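Print
E-mail

Cleared out the bottom kitchen cabinet on Saturday. Posting the whole thing in pieces because a few people asked what I kept and what went in the box.

Background for anyone new. The apartment is on the Zillport side of the bridge. The kitchen has one deep cabinet and two narrow ones. The deep one is where the pots live, and it had reached the point where I had to take out four things to get to the one I wanted.

Rule I used: if I have not cooked in it since last April, it has to have a very good argument.

First out was the Mancuso roasting tin. Too wide for this oven. I bought it for the old place, where the oven was bigger, and I have moved it twice without using it. Into the box.

Next, three saucepans that are almost the same size. I kept the one with the straight handle. The other two wobble on the burner and I always reach past them anyway.

Then the lids. I had more lids than pots. I tried every lid on every pot on the floor, which took 40 minutes. The ones that fit nothing went straight into the box.

A lid should sit down inside the rim and stay there when you nudge the pot. If it slides, it will rattle the whole time you are simmering something, and you will hear it from the other room.

The stockpot stays. Stainless steel, domed lid, black plastic grips on the sides and a black knob on top. It takes up the most room of anything I own for cooking and I would still give up the rest first.

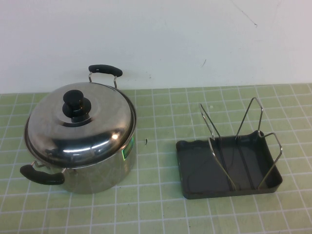 Posted by Dana Huta
Home cook, writes the Small Kitchen posts

The little green label is still on the side, just under the lid. I keep meaning to take it off. Someone will say warm water and a bit of oil. I know. It is on the list.

What I use it for, since that was the main question: stock, pasta when there are people over, corn in the summer, and beans in a quantity that makes sense to freeze. Beans are most of it.

My bean batch is 3000 ml of water, dry beans soaked overnight, one onion cut in half, a bay leaf, salt near the end. Low heat until they are soft. I do not time it. Old beans take longer and there is no way to tell by looking.

Let them cool in their liquid before you pack them. I use flat containers, label the tops with tape, and stack them in the freezer door side.

On cleaning. Dish soap and a soft sponge for the outside. The lid shows every fingerprint and every water spot, so I dry it with a cloth right away. The pot body is brushed and hides more.

If you get white chalky marks inside, that is minerals from the water. Vinegar and water, bring it to a simmer, pour it out, rinse. Works on the kettle too.

Check the screw on your lid knobs, if yours have one. They work loose over time. I went through all the lids I kept with a screwdriver and tightened two of them. Do not crank down hard on plastic.

Storage. The stockpot now goes at the back left of the deep cabinet with the lid on the right way up. I tried the lid upside down for a while so I could stack a saucepan on it -- the saucepan slid off every time I opened the door.

Side handles matter for this. I used to measure cabinets by the width of the pot and forget the handles. Measure across the handles. Turn the pot at an angle if you are short on space.

I put down a piece of Zestari shelf liner before anything went back in. I had a roll left over from the drawers. It stops the pots from sliding forward and it wipes clean.

Final state of the deep cabinet: stockpot, one saucepan, the big skillet, the colander, and a mixing bowl with the small strainer in it. I can take out any one of them without moving more than one other thing.

The box goes to the thrift store on the corner this week. They take cookware if it is clean and has no loose parts. Call first -- ours stopped taking it for a month last winter when the back room filled up.

Two people have asked about the roasting tin. First reply gets it. You have to pick it up, and it will not fit in a bike basket.

Narrow cabinets are next. Those are mostly jars.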